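How do I get a dull oiled table looking good again?
Posted by Odau, 24/01/2019

We picked up a light wooden table secondhand and I love it, but the top has gone dry and patchy. Can I just oil over it, or do I have to sand the whole thing first? Total beginner!

Bredisier
Oh, you are going to enjoy this one! Wash it with a little mild soap, let it dry overnight, then sand lightly with the grain. Wipe off every bit of dust before the oil goes on. Thin coats, please (I put mine on far too thick the first time and it stayed sticky for over 8 days). I did 3 coats and the color that came up was gorgeous, all those long honey streaks I never knew were there.

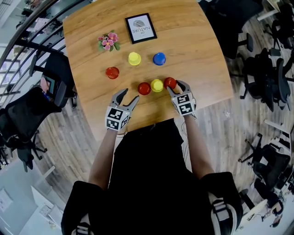 Page 3 of 8

Mine has rounded corners too, and I'd do those by hand. A power sander will flatten a curve before you notice. And lay your oily rags out flat outdoors to dry, never balled up in the trash, they can catch fire by themselves.

Prurnow
just oil it, worked for me

James
Check that it's oil and not varnish before you start! Put a drop of water on a worn spot and another under the edge where it never gets touched. If it soaks in on top but beads up underneath, you may have old varnish, and that has to come off first. Still a fun weekend, and please post how it looks after!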